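Home | Tickets | Grippers | Cameras | Search

Ticket 2000: wrist camera comparison, Nelus parallel gripper
Opened September 22, 2024. Site: Villach. Status: open

The Sedex controller reports a fingertip offset of 12 mm in simulation. The Lodhi controller reports 4 mm with the same strawberry and bowl task. Camera settings have been confirmed as identical. Please repeat with both controllers and attach the logs.

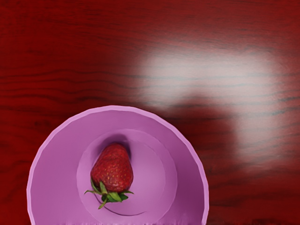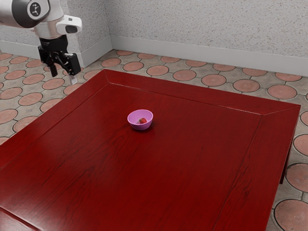
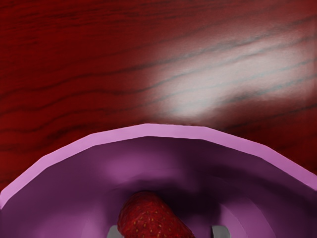
Simulated views of the bowl task. Fingertips are in view in the last two only.

Comments (2)
Offset repeated on 3 runs with Sedex.
Please check the tool frame first.

Contact support | Back to top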